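Casting, carving, folding: textile work in the Larnlow collection
Speaker notes, 18 June 2018

Start with the room sheet on screen. Leave it up while people sit down.

Opening

Thank the gallery for the use of the lecture room. Say that the talk runs to 40 minutes with questions at the end, and that the works list is on the chairs.

The subject is the cloth pieces in the Larnlow collection. There are 81 of them out of 2,547 objects, and most have never been on display. The Tillman rooms show eight. I will talk about six, and leave out the two banners, which have their own catalog.

Why the cloth was kept apart

The collection began as a sculpture collection. The first register has columns for stone, wood, metal and plaster. Cloth went under "other," along with paper, wax and string. Read the register entry for the first felt piece slowly: "Other. Soft. One box."

That entry shaped what happened later. Works under "other" were stored by box size. Some parts of the same piece ended up on different floors. Two were lent out incomplete, and the reviews described them as finished works.

Pause here. Ask if the people at the back can hear.

The folded works

Move to the Flavau group. These are wool and canvas, made to be folded and set down on the floor by whoever installs them. The artist's instructions fit on one typed page. They give the order of the folds and the distance from the wall. They do not say how tight a fold should be.

Compare the two installation photographs. Same piece, same instructions, different hands. In the first the stack is low and wide. In the second it stands up and leans. Both were approved at the time. Do not spend long on which one is right. It will come up in questions.

Garments as material

The later makers used clothing, bought secondhand and left whole. A garment brings its own front and back, its own seams and openings. Stripes are useful to a sculptor because they show every change in the surface. On a flat sleeve they run straight, and where the cloth is rumpled they bend.

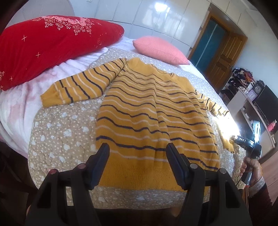

The Darel commission

Darel paid for one new work in January, for the landing outside the Tillman rooms. Give the facts only: eight lengths of dyed blanket, hung from a single rail, the lowest edge just touching the floor.

Mention the problem with the rail. The first one bowed under the weight and was replaced with steel before the opening. The artist asked to keep the bowed rail, and it has now been registered as part of the work. The loan agreement had to be changed to cover it.

If time is short, skip the rail and go straight to storage.

Storage and handling

Cloth that has been folded for a long time keeps the crease. For the Flavau pieces we had to decide if the old creases belong to the work. Our present rule is to leave them and to record them with a drawing before each installation. The drawings are kept with the object file and can be seen by appointment.

Show the drawing of the gray canvas. Point out the dotted line, which marks a fold that is not in the instructions.

Questions

Likely ones: can visitors touch the pieces (no, but there is a handling sample at the desk), will the other cloth works be shown (a second display is planned, no date yet), is there a catalog (not for this group).

Remind people that the Tillman rooms close at six.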